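共用室の机まわり打ち合わせ 議事メモ

日付:2025年5月14日
場所:マルブリッジ(Malbridge)2階 共用室
出席:総務、施設、資料係、展示係、会計(途中から)
欠席:広報(あとでメモ回覧)
記録:資料係

開始がすこし遅れた。前の打ち合わせが押したため。資料は当日配布、1枚のみ。前回メモの確認は省略、修正あれば各自で直接書き込み。

1.前回からの持ち越し

・棚の転倒防止金具、取付済み。施設で確認。奥の低い棚だけ未。低いので要らないのではという意見と、規則では高さに関係なく付けるはずという意見。規則の文言を総務が確認、次回。
・電源タップの床はわせ、まだそのまま。モールを貼る案は前回で了承済み、品物が来ていない。
・カーテンの丈。洗ったら縮んだ件。買い直しはしない。裾をおろせる分はおろす。展示係で対応。
・スツールのがたつき。3脚とも脚裏のゴムが減っていた。ゴム交換で直る見込み。1脚はねじも緩んでいたので締めた。

2.机の入れ替えについて

本日の主題。今ある折りたたみ机をやめて、木の天板の机にそろえる件。

経緯のおさらい。折りたたみ机は天板のふちが浮いてきていて、紙がひっかかる、袖もひっかかる。資料を広げる作業のたびに下敷きを敷いているのが手間。10月の展示準備までに入れ替えたい、というのが前回までの話。

見積は2社。
 エラー(Eler) 天板のみ、脚は今のものを流用 1台 2,492クローネ
 イコフ(Ikov) 天板と脚のセット 1台 3,591クローネ
どちらも運搬費別。運搬費は1回736クローネ、台数で変わらず。これはエラーの数字で、イコフは返事待ち。

・(会計)1台だけ先に買って試すのはよいが、運搬費が二重になる。まとめて買う方が安い。
・(施設)流用といっても今の脚は折りたたみの金具がついていて、そのままでは天板につかない。加工がいる。加工費が見積に入っているのか不明。
・(総務)入っていないと思われる。問い合わせる。
・(展示係)脚は折りたためなくてもよいのでは。この1年でたたんだのは大掃除の時だけ。
・(資料係)たたまないなら置き場所の問題はない。ただ搬入時にドアを通るか。階段の踊り場も。
・(施設)ドアは通る。踊り場はななめにすれば。測って次回報告。

結論:セット購入の方向。ただし脚の加工費の返事を聞いてから決める。会計が途中参加だったので、金額のところはもう一度説明した。

3.天板の仕上げ

オイルかウレタンか。ここで長くなった。

オイル派:手触りがよい。傷がついても部分的に直せる。木目がきれいに出る。
ウレタン派:水に強い。コップの輪じみが出ない。手入れがほとんど要らない。共用の机なのだから手入れを前提にするのは無理がある。

・(展示係)展示に使うのだから見た目を優先したい。つるつるに光ると照明が映りこむ。
・(資料係)資料を直に置くのでオイルが紙に移るのは困る。乾けば移らないと聞いたが、どのくらい置けばよいのか。
・(総務)つや消しのウレタンもある。間をとってそれでは。
・(施設)つや消しは手あかが目立つことがある。色が薄い木ならそうでもない。

色は薄めで全員一致。濃い色は部屋が暗くなる、ほこりが目立つ。今の壁の色とも合わない。

木目について。まっすぐな目(柾目)か、山形の目(板目)か。板目の方が安い、ということだった。イコフのカタログでは柾目は割増。割増額は記載なし、要問い合せ。
・(展示係)小さいものを並べると、板目は模様に負けるのでは。
・(資料係)薄い色なら気にならないと思う。白い紙を置くと模様はほぼ隠れる。
・(会計)割増がつくなら板目で。

天板の明るさは窓側と奥側でかなり違って見える。色見本を1か所で見て決めないこと。窓ぎわ、部屋の奥、それと蛍光灯の下、3か所で見る。

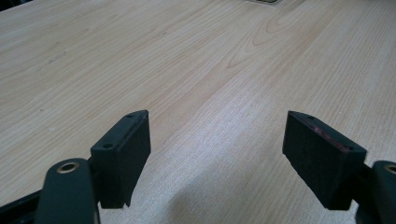 木目の向きは部屋の長い方に合わせる。並べたときに向きがそろっていないと落ちつかない、と展示係。発注のときに図を付ければそろえてくれるらしい。図は展示係が書く。

節や小さな斑点は気にしない。ゼロにしてくれと言うと値段が上がる。目立つ割れ、手にささるようなものだけ不可とする。角は丸めてもらう。丸めの大きさは標準でよい。

仕上げの結論:つや消しウレタン第一候補。見本を取り寄せて、水を1滴たらして一晩おく、鉛筆で書いて消す、テープを貼ってはがす、の3つを試す。オイルの見本も一応もらう。試すのは資料係。

4.手入れのきまり

新しい机が来てからの話だが、今の机でも同じことなので先に決める。

・ふくのは固くしぼった布。そのあと乾いた布でもう一度。木目に沿ってふく。
・アルコールは使わない。今おいてあるスプレーは入口の台に移す。
・テープ類を天板に直接貼らない。貼るならマスキングテープ、その日のうちにはがす。
・カッターは必ずマットの上。マットは大小あり、大は棚の横に立ててある。
・熱いものは直に置かない。鍋敷きを買う。給湯室から借りてくると返ってこない、との指摘あり。
・飲みものはふたつきのみ。ふたなしは流しのところで。
・消しゴムのかすは払い落とさず、小ぼうきで。ぼうきが見あたらないので買いたす。

はり紙にするかどうか。文字が多いと読まない。上の7つのうち、アルコールとカッターだけ大きく書く案。他は棚の扉の内側に貼る。文面は総務。

5.古い机の行き先

マコリ(Makori)の倉庫で使いたいという話が来ている。作業台にするのでふちの浮きは問題ないとのこと。引き取りは先方。日にちは新しい机の搬入の前日が希望だが、そうすると一晩机なしになる。支障なし。夜の利用予定が入っていないか総務が予約表を見る。

譲渡か貸出か。備品番号がついているので、譲渡なら抹消の手続き。会計で書類を用意。備品台帳は全部で47件、そのうち机の分だけ直せばよい。台帳の記載と現物が合っていないものが前からあるので、ついでに突き合わせる。机だけでよいという声もあったが、どうせ見るので全部。

6.その他

・照明。奥の1本がちらつく。交換は施設。
・時計が進んでいる。電池ではなく本体の問題か。様子見。
・ごみ箱の位置。机の下だと足があたる。入口横へ。反対なし。
・共用の文具、はさみの数が減っている。戻す場所がわかりにくいのでは。引き出しに仕切りを入れる。
・観葉植物の水やり、やりすぎ。受け皿に水がたまって床にしみた跡あり。週1回でよい。机の上には置かない。
・掲示板の古い紙をはがす。各係で自分のところを。

宿題
総務:規則の文言、脚の加工費と柾目割増の問い合わせ、はり紙文面、予約表
施設:踊り場の寸法、照明、モールの督促
展示係:木目の向きの図、カーテン裾
資料係:見本の試し、台帳の突き合わせ
会計:抹消書類、イコフの運搬費が出たら比較表を作りなおし

比較表は1枚に納めてほしいとの要望。1社ずつ別の紙だと見比べにくい。台数は約10台で計算しておく。正式な台数は部屋の図面に置いてみてから。図面は施設にあり、コピーを各係へ。

次回は見本が届いてから。届いたら資料係より連絡。時間は今日とおなじ、場所も同じ。議題の追加は連絡のあと総務まで。このメモに間違いあれば赤で直して棚の上の箱へ入れてくださ。

以上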